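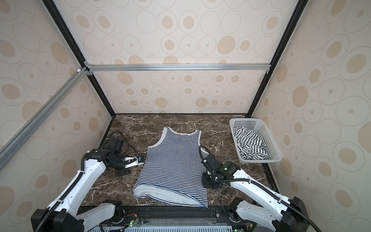
18/05/2021 - Purnside kitchen, pickled carrot, batch 6

Brine: 800 g water, vinegar from Dromel, salt, sugar. Boiled, then poured over the sliced carrots. Hakim tasted at once and wanted more salt. Left it.

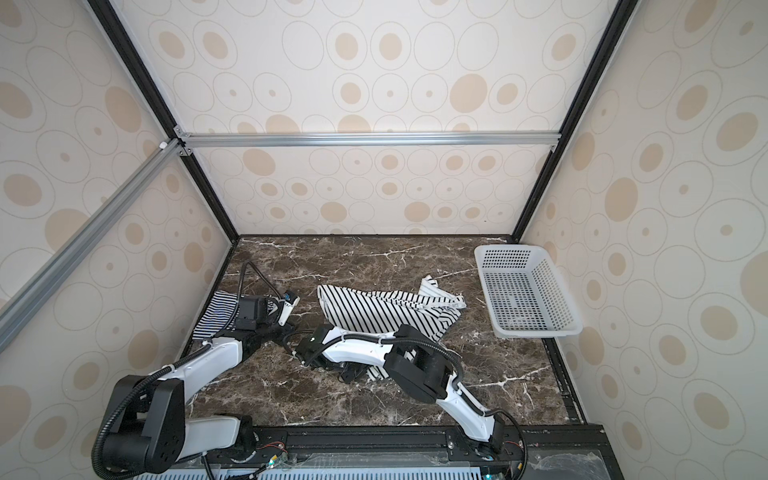

Striped garment and white mesh basket.

pH strips ran out after the second jar. Zyanya is ordering from Luvier.
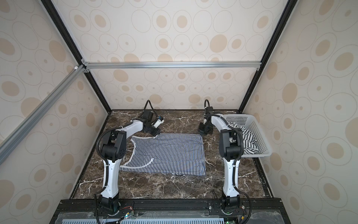

Both arms at the striped garment.

Jars to the cold room, top shelf. Open one Friday.

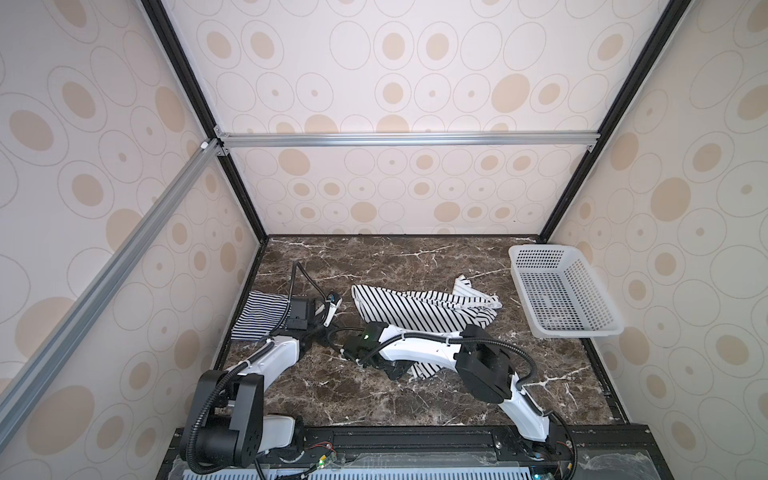
Labels next. Aurelio's draft is too busy and the word CARROT gets lost. I'd like an off-white ground with pale beige ovals, each with thin grey rings, like the wall panels. Ask Natália for a proof - small jar size only.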